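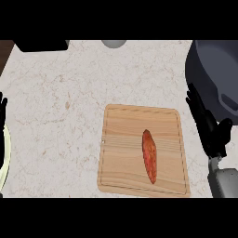 What do you use to get an old turmeric stain out of a marble counter?

A poultice of baking soda and hydrogen peroxide, mixed to the thickness of peanut butter, taped under plastic wrap overnight and scraped off with something soft. Repeat until you're bored or the stain is gone.

gravelpit_gail
Posted in: Kitchens and Counters
Pinning the short version up top so people stop messaging me. The long version is that I made a curry in November, put the spoon down on the stone, answered the door, and talked to my neighbor for 16 minutes about his gutters. I now have a yellow spoon rest that I did not order. First poultice took it from mustard to weak tea. Second one is on there now. Anyone gone past two?

hollis_in_the_hall
Four, for red wine. By the fourth I had stopped inviting people over to look at it.

Pieter Peeters
Marble is for bathrooms and dead senators. I have had laminate for 12 years and the worst thing that ever happened to it was my brother-in-law.

gravelpit_gail
Pieter, you say this in every thread.

Pieter Peeters
And in every thread there is a stain.

tuesday_soup
Was the stone sealed? Ours was supposedly sealed when it went in, by Hermans, the outfit out by the rail yard. Then I dripped water on it and watched it go dark in a couple of minutes, so either they skipped it or they sealed it with good wishes. Do the water test before you spend another night with a poultice. If it drinks water it'll drink anything.

gravelpit_gail
Just did it. It drank.

Xuân Ngô
Quick correction on the peroxide, which I see recommended at every strength known to science. The brown drugstore bottle is 3 percent and that's plenty for a first go. People buy the stronger stuff for hair and then wonder why their fingertips are white. Also, peroxide can lighten a dark stone, so if anyone reading has black or green marble, test it somewhere behind the toaster first.

And please no vinegar. I know your grandmother used vinegar. Your grandmother had Formica.

mopsy96
My grandmother had marble AND used vinegar and it looked great

Xuân Ngô
It was etched, mopsy. Matte all over. You're describing a honed finish she arrived at by hand.

mopsy96
ok well it was a very nice matte

hollis_in_the_hall
I'm with mopsy on this one. Etching only bothers you if half the counter is still shiny. Commit to ruining the whole surface evenly and you have what the showroom at Vendier charges extra for.

tuesday_soup
They quoted me 90 dollars just to come out and look at mine. I can look at it for free, and do, mostly with my coffee.

Xuân Ngô
Living with etching is fine. Living with a stain is also fine if you want to. I only object to people mixing up the two, putting a poultice on an etch mark and telling me it didn't work. A stain is color down in the stone. An etch is a dull patch where acid ate the polish, and no paste is going to put that back. Run your finger over it. If it feels different, you're shopping for polishing powder.

Pieter Peeters
Laminate does not etch.

gravelpit_gail
Update. Scraped off number two. You can find it if you know where to look, and unfortunately I know where to look. There's also a faint clean square around it now where the poultice took off years of whatever was on the rest of the counter, so I've swapped a yellow oval for a white square.

hollis_in_the_hall
You know what you have to do now.

gravelpit_gail
I am not poulticing the entire kitchen.

mopsy96
put the toaster on it

gravelpit_gail
Moving the toaster tonight, sealing the rest once it's had a day to dry.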